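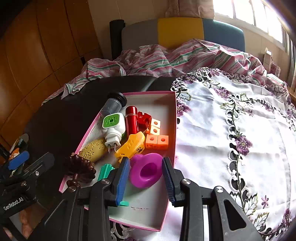

零碎盒常见问题
Rind 家庭整理小组
更新:6月24日 星期三

这一页回答大家写信问我们比较多的问题,都和“零碎盒”有关系。中文不是我的第一语言,我写得比较慢,有的句子可能不太自然,请多多原谅。如果哪一条看不明白,请写信告诉我,我会改。
Uzma Janjua

一、关于零碎盒

什么是零碎盒?

零碎盒是一个浅的、没有盖子的盒子,用来放家里还没有固定位置的小东西。比如一块积木、一个电蚊香插头、一个小摆件、一个不知道从哪里来的盖子。这些东西单独看都很小,可是它们分散在桌子上、床上、窗台上,房间就会显得乱。先把它们收到同一个盒子里,然后再慢慢决定每一件放在哪儿。

我们小组里有的人叫它“中转盒”,也有人叫它“等一等盒”。在这一页里我统一写“零碎盒”。

零碎盒和抽屉有什么区别?

抽屉关上以后看不见里面,所以东西会在里面住很多年。零碎盒是浅的,放在看得见的地方,你每天经过都会看到它。它满了你会觉得有一点不舒服,这个感觉是有用的。

一定要买专门的盒子吗?

不需要。饼干盒的盖子、旧托盘、装衬衫的纸盒的一半,都可以。我们的成员 Anum Warraich 用的是烤箱里的一个旧烤盘,用了很长时间,现在还在用。

如果你想买,请选符合下面条件的:
边要低,手可以平着伸进去。
里面最好是浅颜色。深颜色的小东西在深颜色的盒子里很难找。
底是平的,没有分格。分格是以后的事情。
一只手可以拿起来。

我家的盒子里面是白色的,边是粉色的。当时没有特别选,店里只有这一种。后来我发现这样很方便,螺丝、扣子掉在里面马上可以看见。

盒子多大合适?

比一张打开的杂志小一点就够了。有人问我们可不可以用大的收纳箱,我们不推荐。大的箱子会吸引大的东西,比如毛衣、雨伞、说明书,最后就变成另外一个柜子了。

一个家里可以有几个零碎盒?

我们建议一层楼一个。Adeel Gilani 刚开始的时候一共有7个,每个房间都有,厕所也有。他说每次找剪指甲的东西要看完所有的盒子。现在他只留下一个,放在走廊的矮柜上。

二、开始的时候

第一次应该怎么做?

请选一个房间,最好是你每天睡觉或者吃饭的房间。拿着空盒子走一圈,把没有位置的小东西放进去。这个时候不要想“这个有没有用”,也不要擦,不要修,不要试有没有电。只是收。

走完一圈以后,把盒子放在一张干净的桌子上,坐下来看。

常常有人在第一圈就停下来,因为找到了一张旧照片或者一封信。请把它也放进盒子,等一下再看。

盒子放在哪里比较好?

放在平的、高度到腰的地方。小圆桌、床头柜、鞋柜上面都可以。请不要放在地上,也不要放在椅子上,椅子迟早要坐人。

如果桌面是黑色而且很亮的那种,请在盒子下面垫一块薄布,盒子不容易滑动,桌面也不容易有划痕。垫布请不要用有花边的,花边会勾住小零件。这个是我自己的经验,我有一块绣花的白布,很漂亮,我婆婆做的,有一次它把一个耳环勾走了,我找了两天。

可以在床上整理吗?

可以,但是我们不太喜欢。床单是软的,会有褶子,小东西会滚进褶子里面。条纹的床单更难看清楚。如果房间小,只能在床旁边做,那么请把盒子放在床边的桌子上,人坐在床上,东西不要放到床上来。

做完以后请摸一遍床单再睡觉。积木的角很硬。

需要多少时间?

收集的那一圈,一首歌到两首歌的时间。坐下来分类,第一次可能需要一个晚上。以后每个星期做一次,就很快。

我们有一个小的规则:东西放进盒子以后,48小时之内不扔。家里其他的人可能正在找它。过了这个时间,还没有人来拿,就可以开始决定。

三、分类

盒子里的东西怎么分?

我们分成下面几种:

要插电的东西。
小孩的玩具。
摆件和装饰。
容器和盖子。
不认识的东西。

不用准备很多小袋子。在桌子上分成几小堆就可以了。如果一堆里面只有一件东西,也没有关系。

电蚊香插头这样的东西应该放在哪儿?

插头类的东西很容易在零碎盒里住下来,特别是天气变凉以后。建议从插座上拔下来,放凉,把药液瓶取下来盖好,插头和瓶子分开放,但是放在同一个袋子里。袋子上写“蚊子”就可以,大家都懂。

请注意两根金属插脚。它们可能会划到塑料玩具或者木头摆件,所以不要让它们压在别的东西下面。有的人会用一小块瓦楞纸插在插脚上面,我觉得很好。

药液和药片一定要放在小孩拿不到的地方。零碎盒没有盖子,所以药液不可以放在零碎盒里过夜。只有插头,没有药液,暂时放一下可以。

到了10月,我们这里基本不用了,我就把它收到放夏天东西的箱子里。你们那里的时间可能不一样,请看蚊子,不要看日历。

积木只有几块,是不是可以扔了?

请先不要扔。很多家庭的积木是分散的,盒子里有两块,沙发下面有一块,幼儿园书包里还有一块。先集中到零碎盒,一个月以后再看总数。

有孔的积木块尤其不要急,因为它们常常是和别的杆子、轮子一起用的,少了一块,整个车子就做不起来。上面有字母的也一样,可能是一套字母里的一个。

如果确定那一套已经没有了,单独的积木也有别的用法。Irfan Kakakhel 把有圆孔的方块放在书桌上插铅笔。我自己用一块来压住窗帘的绳子。

玩具和大人的东西可以放在同一个盒子里吗?

收集的时候可以,保存的时候不可以。

收集的时候如果分开,人就会想太多,走不动了。可是如果混在一起超过一个星期,小孩来找玩具,会把所有的东西都翻一遍,这个很不好,特别是盒子里有印章、带插脚的东西或者小电池的时候。

家里有三岁以下的孩子,请把零碎盒放在高处,而且每天晚上看一次。能放进嘴里的东西,一件也不要留在里面。

摆件为什么会在零碎盒里?

因为擦桌子的时候要拿开,拿开以后没有放回去。差不多每一家都是这样。

摆件的处理很简单,问自己一个问题:它以前站在哪里?如果马上想得起来,现在就站起来,把它放回去。如果想不起来,说明它没有位置,请给它一个位置,或者送给喜欢它的人。

镂空的摆件和雕刻的木头摆件怎么保护?

镂空的,比如蛋形的那一种,最怕被重的东西压,也怕小东西的尖角插到洞里面。请放在盒子的边上,旁边留一点空,上面什么也不要放。拿的时候用手托住下面,不要用手指勾住花纹拿起来。

雕刻的木头,灰尘会进到纹路里。用干的软毛刷,比如没有用过的牙刷或者化妆刷,顺着纹路刷。不要用湿布用力擦,水留在缝里不容易干。刷完以后放在阴凉的地方。

木头和塑料杯、塑料盒放在一起没有问题,只要都是干净的、干的。

杯子、小盒子和盖子可以当分格用吗?

可以,但是请在第二个星期以后再用。刚开始就用小杯子分格,会有一个问题:小东西进了杯子,就看不见了。零碎盒最重要的是全部能看见。

第二个星期以后,你已经知道自己家里最多的是什么。那个时候放一个小杯子,专门装那一种,就比较合适。我家最多的是发夹。Surachet 家里是各种钥匙,他说有一半他不知道是开什么的。

透明或者半透明的容器比较好。不透明的请不要盖盖子。

印章、口红、胶棒这种圆柱形的东西总是滚来滚去,怎么办?

让它们站着,靠在盒子的角里。如果站不稳,就横着放,旁边用一块方的东西挡住。带盖子的请检查一下盖子有没有盖紧。印泥和口红弄到浅色的布上,很难洗掉。

还有,外面看起来很像的东西,请打开确认一下再分类。我有一次把一支胶棒放在化妆包里带出门了。

不认识的东西可以放多久?

一个月。请每次整理的时候拿出来问一下家里所有的人,包括小孩。小孩常常知道。

一个月以后还是没有人认识,可以拍一张照片,发给我们小组,也可以发给以前住在一起的人。有一位读者把一小块塑料发给我们,大家猜了很多天,最后是她的哥哥认出来的,是旧风扇后面的一个扣子。

拍照以后就可以放手了。

太阳照到盒子,有没有关系?

短时间没有关系,早上有阳光的时候整理,颜色看得比较清楚,我自己也喜欢在窗户旁边做。但是不要长时间这样放。颜色鲜艳的塑料会变淡,有的会变脆,木头可能会裂开。整理完,请把盒子移到太阳照不到的那一边。

盒子在桌子上的时候,也请看看旁边有没有别的东西搭在盒子的边上,比如床上的布、毛巾。拉布的时候,会把整个盒子一起拉下来。 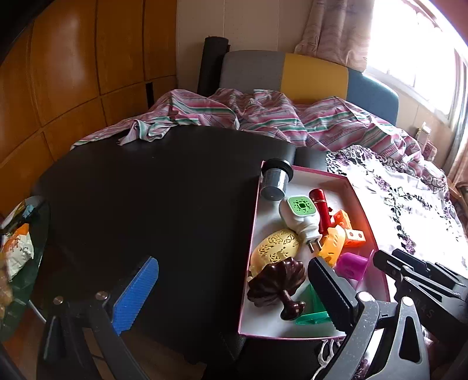

四、每个星期的维护

每次维护要做什么?

请按照这个顺序:

先把盒子里能马上放回原处的拿走。不要坐下,一坐下就不想走了。
然后把剩下的全部倒在一块浅色的布上,或者一件一件拿出来。有易碎的摆件就一定要一件一件拿。
盒子里面用微湿的布擦一次,再用干布擦。角落里会有沙子、线头和糖纸。
最后把还没有决定的放回去,大的放后面,矮的放前面。

第四步很多人觉得没有必要。可是如果高的东西在前面,后面的矮的东西就会被忘记,下个星期你还是看不见它。

盒子总是满的,怎么办?

先看看满的原因是什么。如果每个星期都是同样的东西回来,说明那个东西需要一个固定的位置,而且这个位置要离使用它的地方很近。比如遥控器的电池盖总是在盒子里,那就用胶带把它粘好,它就不会再来了。

如果每个星期都是新的东西,那么请注意门口。很多小东西是从外面带回来的,吃饭送的玩具,展览送的徽章,朋友给的钥匙扣。可以在门口就决定要不要。

请不要换一个更大的盒子。

家里的人不愿意一起做,怎么办?

我也没有很好的办法。我的经验是不要说“你的东西太乱了”,只是问“这个放在哪里好”。问得多了,他们会自己来看盒子。

有的家庭请每个人每个星期只拿走属于自己的一件。一件很少,所以没有人生气。

别人的东西可以替他决定吗?

不可以。小孩的东西也不可以。你觉得是一块坏掉的塑料,对他可能是一个机器人的手。请先问。

来客人的时候盒子要不要藏起来?

随便你。如果藏起来,请在手机里写一下藏在哪里。Adeel 有一次藏在洗衣机上面的柜子里,过了很久才找到,里面有他的备用车钥匙。

五、小房间的问题

我的房间里只有一张床和一张小桌子,也能做吗?

能。我们很多读者住的是这样的房间,床、小圆桌、一两个靠垫,瑜伽垫卷起来立在墙边或者床头边。在这样的房间里,桌子是最宝贵的地方,所以盒子最好不超过桌面的一半,另外一半要留给杯子和电脑。

圆桌没有角,方的盒子放上去,角会伸到外面,容易碰到。请把盒子往里面推,让四个角都在桌面上。桌子太小做不到的话,换一个小一点的盒子。

卷起来的垫子、大的靠垫算零碎吗?

不算。零碎盒只管手掌里能拿住的东西。垫子卷好以后用一根带子绑住,立着放就可以了。靠垫在床头有它的位置,白天靠着坐,很好,不需要收。

床上的布和床单要不要先整理?

我的习惯是先铺床,再拿盒子。铺床的时候会找到很多小东西,正好可以放进去。不过如果你今天只有很少的时间,只做盒子,床不管,也可以。不要因为床没有铺就什么都不做。

六、关于我们和我们的服务

Rind 是什么?

我们是一个小的整理小组,开始是在 Trorstead 的几个邻居,后来有人搬家去了 Nulthorpe,就用写信和打电话继续。现在收到我们每月来信的家庭大约有3,000个。信是免费的,用中文和英文两种语言。

有没有上门服务?

有,但是只在 Trorstead 和 Nulthorpe 两个地方。一次644元,包括一个下午的时间,两个人上门,从一个房间的零碎盒开始做。路费不另外收。我们不带盒子来,请你在家里先找一个,找不到也没有关系,我们和你一起找。

上门的人会扔我的东西吗?

不会。我们只问,不扔。要扔的东西由你自己拿到垃圾桶。

可以指定谁来吗?

可以在写信的时候告诉我们。家里有很多玩具,我们一般请 Anum Warraich 去,她很有耐心。木头和手工的摆件比较多,Surachet Boonyarit 比较懂,他以前学过木工。但是要看他们的时间,有的时候需要等。

预约以后可以改时间吗?

请提前两天告诉我们。如果孩子生病,当天早上说也可以,不收费用。

我不要的玩具和摆件,你们收吗?

小组自己不收,我们没有地方放。在 Nulthorpe,有一家叫 Skindura 的二手店收干净的玩具和装饰品,不收需要插电的东西,也不收少了零件的成套玩具。去以前请先打电话,他们中午关门。

零散的积木他们收不收,要看那天是谁在店里。Irfan 去过两次,一次收了,一次没有收。

我可以把自己的零碎盒照片寄给你们吗?

很欢迎。请注意照片里不要有身份证、银行卡和写了地址的信封。如果希望我们在每月来信里使用,请写一句“可以使用”。没有写的,我们只自己看。

这里没有我的问题,应该怎么办?

请直接回复每月来信,或者在上门的时候问。信是我和 Irfan 轮流看的,一般一个星期里会回答。用中文写的信由我来回,如果我有字写错了,也请你告诉我。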